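Student project report: Teaching the hanging task at Brollar
Uthai Ongart and Jintana Duangkaew

Our project looked at the packing room at Brollar in Harthorpe, where small plush keychains are put on display stands. The firm wants a robot to do part of this. Staff now spend some shifts at a table, doing the job with hand-held grippers so that it can be learned from their movements.

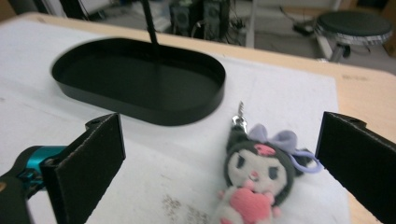

Page last changed: 27/05/2020

We spoke to 11 members of staff. Most liked sitting down for part of the day. Two said their wrists ached, and the firm has since shortened the sessions. The hard part is the clip, as it is small and turns easily. 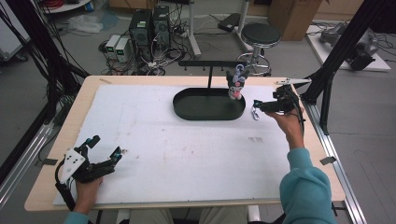 Pay was the other main subject. Demonstrators get the same rate as packers, though the work needs more care and every failed attempt is logged. By January the room had recorded 705 attempts. Staff asked us who would check the robot's work later on, and the manager had no answer yet.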